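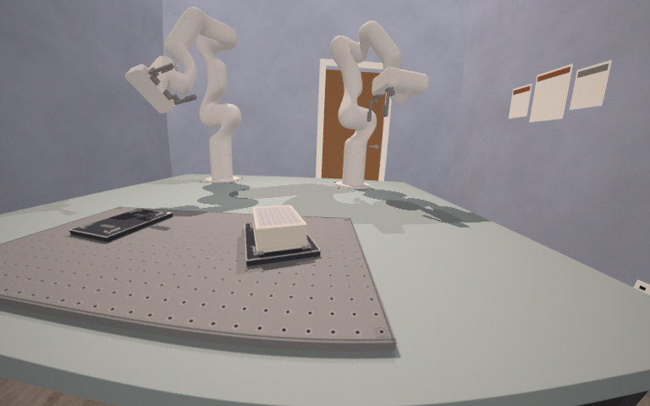 Unit 4: Planning the Purchase of a Bench Robot Cell
Course tutor: Subira Okoth

1. What the budget must cover
The price of the arms is seldom the largest surprise. Students should list separately the grippers, the perforated mounting board, holders for labware, and the table itself. In the Melton costing, small fixtures came to 28 per cent of the total. Simulating the layout before any order is placed is charged to planning, and 20 hours should be allowed.

2. Fixtures and fingers
A flat plate with corner marks and slots, resting on the board, takes up space that must be allowed for in the plan. Check the gap between the open fingers against the widest item to be handled, and ask the supplier for the cost of replacement pads.

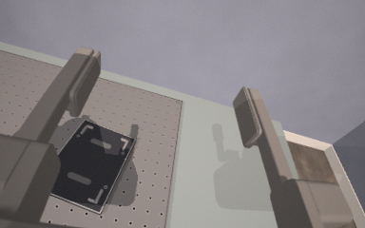

3. Coursework
Prepare a one-page budget for two arms sharing one table. Include a reserve of around £2000 and state who may release it. Drafts go to Wycliffe Muli before the end of March.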